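So the Peneo people have finally put a price on their kitchen robot, and I've been poking at the offer all week. You don't buy the thing. You rent it — robot, two arms, two hands with real fingers, setup visit included — and you pay by the month, with a minimum of 2 months before you can send it back. Deliveries start in February, and Fimthorpe gets the first batch of 28.

I went over to the Girnberg showroom to see one at work, mostly because I've been burned by demo videos before. The place is set up like an apartment kitchen, and you can book a slot of 40 minutes and ask for pretty much any chore on the list. I picked groceries and fridge, which is the job I hate most at home (my own crisper drawer is a crime scene).

What I wanted to know was how it copes with a fridge and a table at the same time. Lots of home robots look great as long as everything is on one nice flat surface at one height. Ask them to deal with a drawer down low and a bottle up on the table and they get very shy.
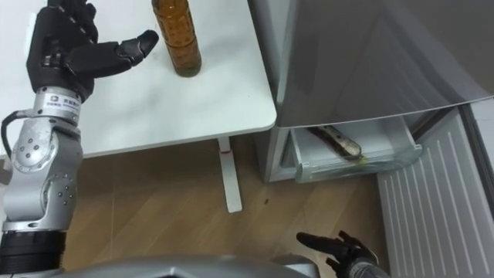 Emerson Figueiredo wrote in after I posted my first notes, saying that the hands don't worry him one bit but the rental terms do, and that he'd want to know who pays when a fridge drawer gets cracked. Fair question! I asked, and the answer is that the plan covers damage to the robot itself. Damage to your kitchen goes through a separate add-on, and I'd want to read that one slowly before signing anything.

Other stuff I picked up while I was there. The chore list has 80 entries right now, but plenty of them are close cousins — "clear table" and "clear table, glasses only" count as two. You can't teach it a new chore yourself yet. The showroom folks told me that's planned, with no date. And you'll need floor space, because it wants room to stand back from an open fridge door. My galley kitchen would be a tight squeeze, and I measured it twice hoping for a different number.

I do like that the setup visit is part of the deal. Someone from Urbonaitė, the company doing the installs, comes to your place, walks the robot through your kitchen and stays until you've tried a few chores together. If your kitchen turns out to be too small, they cancel the order at no charge.

Would I rent one? For a big family kitchen, I'd be tempted. For me, not yet. Bookings for the Girnberg showroom are open now, and the late afternoon slots were the easiest ones to get when I checked.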